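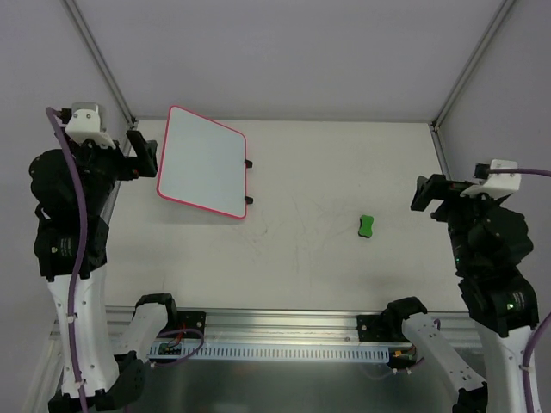
By the Wunau household desk
17 March 2021

The woman who buys stationery for Drurker would like me to put a whiteboard in my kitchen. She has wanted this from the moment she picked up the phone, and I'd told her in my first email that I thought small whiteboards were where good intentions go to dry out.

"You've had a bad one," she says. "Everybody's had a bad one."

I have had three. The last hung beside the fridge through a whole winter with the word BREAD on it, long after we had bought bread, eaten it and bought more. By July it no longer wiped off.

She takes that calmly. She has been buying for the firm since it was a single shop, asks not to be named, and says people complain to her about ghosting more than anything else. Ghosting is the trade word for what BREAD did. "If you leave the ink on for months it bonds. That isn't a fault in the board. Would you leave egg on a plate for a season and then ring up the plate people?"

Maybe not, but plates don't come with a picture of a smiling family on the packet. I ask why the small boards are sold as though they will fix a household.

"Because they used to be sold as office supplies and they didn't sell," she says. That's the most candid thing I get out of her all afternoon, and I suspect she regrets it.

The colour is part of the same story. Boards this size once came with a grey edge or none. Now there are bright borders, like the thin pinkish-red one on the board shown with this piece, and rounded corners to match. I put it to her that a pink edge does nothing for the writing. She agrees that it doesn't. "It does something for whether you can stand looking at it," she says. "A thing you like looking at, you'll use."

I don't know that this is true. I like looking at my good saucepan and I use the dented one.

She does have figures. Drurker asked customers who'd bought a small board whether they were still writing on it, and 1533 of them answered. She reads me the happy part of the result with some pleasure. When I ask how many said they had stopped inside a month, there is a pause and the sound of paper. It was 153. I point out that people who've shoved a whiteboard behind the wardrobe are probably not the ones filling in a survey about whiteboards. "That's fair," she says, and moves on to erasers.
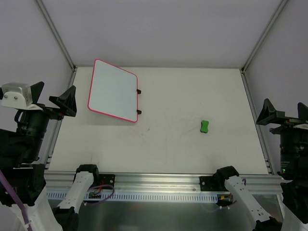 Reading time: 2 minutes

Erasers are where she gets interesting. Her view is that most of the trouble blamed on boards starts with what people wipe them with: a sleeve, a thumb, the tea towel. A proper block with a felt or foam face costs very little and lasts for years if you knock the dust out of it. She likes the ones with a narrowed waist and rounded ends, similar to the little green one in our pictures, on the grounds that you can pick one up without looking.

"A straight block, you fumble," she says. "A kid fumbles it every time."

And where does it live? This was my real question. In my house the eraser and the board have never been in the same room for longer than a weekend. She recommends keeping them together, on a tray or a hook, and admits that at her place the eraser sits at one end of the bench and the board at the other. "But I know where it is," she says.

I ask about Pedari, the rival chain, whose cheaper boards fill the bargain bins in Kocabaş every summer holidays. She won't say a word against them. She will say that you should tilt any board under a light before you buy it and look for ripples, and that you should write on it with a proper whiteboard marker and leave it overnight. If a line won't come off in the morning, take it back. How many shops would let me scribble on the stock and return it, I wonder. "We would," she says. I've since read the returns page, and it says unmarked goods only.

Her last argument is that a blank board is not a failure. People feel guilty when there's nothing on it, she reckons, so they fill it with chores and then avoid the kitchen. "Leave it clean. Put one thing up when there's one thing to say, then wipe it the same day."

I ask whether that couldn't be done with the back of an envelope.

"It could," she says. "Do you keep your envelopes?"

I do, in a drawer, 100 of them at least by my partner's estimate, most with BREAD written on the back. I didn't tell her that. She is sending me a board anyway, with an eraser, and I've asked for the one without the pink.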